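The **tea sachet**, also called an enveloped or overwrapped tea bag, is a single portion of tea held in a porous bag and sealed inside its own outer wrapper. It differs from the loose-packed tea bag, many of which share one carton or tin, and from the instant tea stick, which contains a soluble powder. In British trade usage the word *sachet* may refer either to the wrapper or to the wrapper and bag together.

## Terminology

The words used for single portions of tea vary between countries and between branches of the trade. Caterers tend to speak of "tagged and enveloped" bags, meaning that the inner bag carries a string and a paper tag and that the whole is enclosed. Household buyers seldom make the distinction. In some shops *sachet* is kept for larger pyramid-shaped bags, whether or not they are wrapped. The packaging historian Marion Galbraith has argued that the term should be limited to the outer packet, though this view has not been widely taken up.

## History

Tea was sold loose for most of its history in Europe, weighed out by the grocer from a chest and wrapped in paper. Small cloth bags came into commercial use in the early twentieth century, and paper bags followed as filter papers improved. Britain was slow to adopt them, and the teapot with loose leaf remained the ordinary way of making tea in most homes until well after the Second World War.

Individual wrapping spread mainly through hotels, railways and airlines. These customers needed portions that could be handed out one at a time, kept clean in an open dish and counted easily by staff. Early wrappers were plain paper envelopes, folded and lightly glued or crimped. They kept out dust but did little to hold in scent, and flavoured teas stored near one another soon began to smell alike.

Laminated wrappers, in which paper or plastic film is joined to a thin metal or metal-coated layer, offered better protection. They were taken up first for scented and fruit-flavoured blends, which lose their character more quickly than plain black tea.

## Construction

A typical sachet has an inner bag of filter paper or fine mesh, holding about 2 grams of tea. The bag may be closed by heat, by folding or by stitching. Where a string is fitted, it is wound or laid flat so that it does not catch when the wrapper is torn.

The wrapper is usually formed from a continuous strip of printed material. The strip is folded around the bag, sealed along its open sides and cut to length. Seals are often ridged, which strengthens the join and gives the fingers something to grip. A small notch may be cut at one side to start the tear. 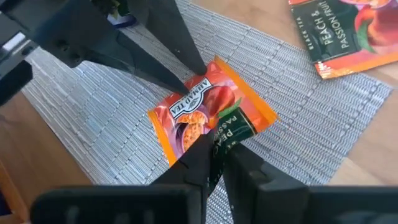
Printing is done before the strip reaches the packing line, and the design must be placed so that it falls correctly on each finished packet. Registration marks at the edge of the strip allow the machine to correct small errors. When the marks are misread, the name of the blend may drift towards the seal – a fault known among packers as "walking".

## Flavoured and fruit blends

Fruit-flavoured black teas use a base of black leaf to which natural or artificial flavouring is added, sometimes with dried fruit or petals. Fruit infusions, by contrast, may contain no tea at all, and labelling rules in many countries require that the two be told apart on the packet. Since the contents of a closed sachet cannot be inspected, the wrapper carries most of the burden of identifying the blend. Colour coding by flavour is common, and pictures of fruit are widely used.

## Storage and service

Sachets should be kept dry and away from strong smells. The wrapper slows the loss of flavour but does not prevent it, and fruit blends are generally best used before plain ones of the same age.

In catering, sachets are often set out in divided boxes or fanned on a saucer. Boiling water is advised for black teas, and water at about 85 °C for most green teas. A wrapped bag is opened at the table by the guest in formal service, and by the staff where tea is brought ready made.

## Collecting

Empty sachets and their tags are collected in several countries, usually flattened and mounted in albums. Collectors prize complete sets of a single range and wrappers with printing errors. Skye Cairns's handlist of hotel wrappers is arranged by method of closure, with foil types placed in a separate series.

## Environmental concerns

Individual wrapping uses more material per cup than loose packing, and laminated films are difficult to recycle because their layers cannot easily be separated. Some packers have returned to coated paper, while others have adopted single-material plastic films. Each choice involves some loss, either in shelf life or in ease of disposal – and collection services for small flexible packets remain uneven.

## See also

- Tea caddy
- Teapot
- Portion packaging
- Herbal infusion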